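Home | News | Rooms | Contact

February — by Akosua Kyei, Monville

Monville Opens Bunk Rooms for Families at Bullstead House

Monville is pleased to announce that the family bunk rooms at Bullstead House are now open for booking. The house has 12 bedrooms, and four of them are furnished with wooden bunk beds for children and their parents.

The beds were made by the Tresach workshop. Each has a ladder, a guardrail on the upper bunk and square corner posts. We chose darker bedspreads, with pebble and circle patterns, so the rooms feel calm in the evening. 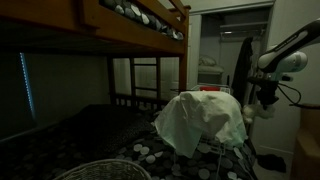 Families asked us also for more places to put clothes and toys, and we listened to them. Guests who stay longer than 8 nights can use the laundry room without extra cost — please ask at the desk for the key.

Bookings are taken by the Dubey office every day until the evening. A deposit of 40 dollars is needed for each room.

Last updated: February, 4 p.m.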